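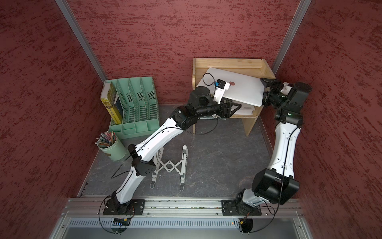 Written by Nuala Ó Dálaigh for the Pranider bench guide
Last revised April 20, 2021

Section 13. Good practice when two arms share one load

Welcome back, and do put the kettle on first if you've come straight from Section 12, as it was rather a long one. A laptop makes a lovely practice piece for two arms, but it is also stiff, smooth and dear to replace, so please take these steps in order.

1. Walk round the cell and check that both mounting plates are tight on the rail.
2. Look over the cables. They should hang with enough slack for a full reach and no more.
3. Set both grippers to force level 32 and leave them there for the whole session.
4. Agree out loud who is holding the stop button, even if there are only two of you and it seems a bit silly.

CAUTION: Never open one gripper while the other arm is still carrying the weight.

5. Bring the laptop down over its stand at the slow speed, lid closed, with both arms moving together. 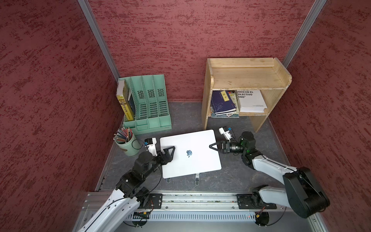 6. Wait for both arms to report that they have stopped, then open the grippers one at a time - left first, then right.
7. Back each arm away in a straight line before you let it turn.

Note: If code 156 comes up, one arm has lost step with its partner. Press stop, support the laptop by hand once the motors are off, and begin again from step 1. Code 161 is only a reminder to save your log.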